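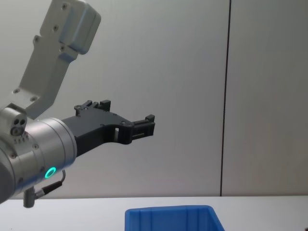 Arm at the left of the bench, green ring lit on the wrist.

Thursday, October. Notes on the escrow file matcher

Present: me, Ntombi, Karabo in the afternoon. Tymofii on the phone for the Claststead questions.

Picked up where we left off with the closing packets from the Claststead branch. The set is 844 scanned files, purchase and refinance mixed. The job is still the same: read the legal description off the deed, read it off the title commitment, and say whether they match. A wrong lot number that gets past the closer costs a corrective deed later, so we would much sooner flag too many than too few.

Ran the full set overnight with the new lot-and-block parser. 27 files flagged as mismatched. Ntombi and I went through all of them by hand before lunch.

Most are harmless. The deed says "Lot Six" and the commitment says "Lot 6", and the parser treats them as different when the word is broken across a line. Same trouble with "Blk." and "Block" if the scan has dropped the period. Both should be easy to fix in the cleanup step.

Six are real differences. Four of those leave out an easement that the commitment lists, and Tymofii says the branch handles that in the exceptions, so the deed is fine as written. I had not known that. Need to split easements off from the main comparison or we will keep raising them.

The other two are plain errors. One has the wrong plat book page. The other is a metes and bounds parcel where a whole call is missing from the deed, so the boundary does not close. Tymofii is pulling the recorded copies to see which version went to the county.

Boris (the old matching script) was run on the same set for comparison. It missed the metes and bounds one completely and caught the plat page. It also took until after ten this morning to finish. I would like to retire it but Nomvula wants it kept going through the end of the month.

Aravena subdivision: still a mess. The plat was amended and the lots renumbered, and older commitments use the old numbers. Karabo started a lookup table from old to new. He has done the first two phases and needs the amended plat for the third. Nosipho may have a clean copy — ask her.

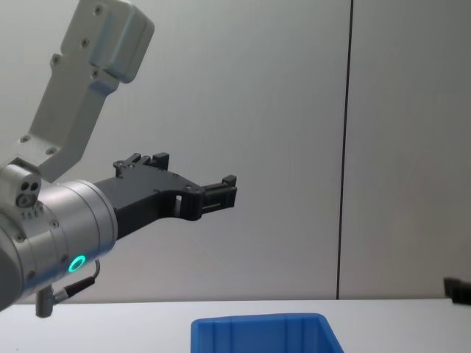
To do

Fix number words and broken abbreviations in cleanup, then rerun the full set.

Move easements to their own list. Show them to the closer, but do not count them as a mismatch.

Add a closure check for metes and bounds. Karabo has an old one from the Brikano job that may only need its units changed. It expects feet and some of these deeds are in chains.

Get the third-phase plat from Nosipho.

Call Tymofii back on the two bad deeds. Leave both out of the test set until he answers.

Scans from the refinance folder are very faint on the signature pages. Not our problem for matching, but tell Nomvula.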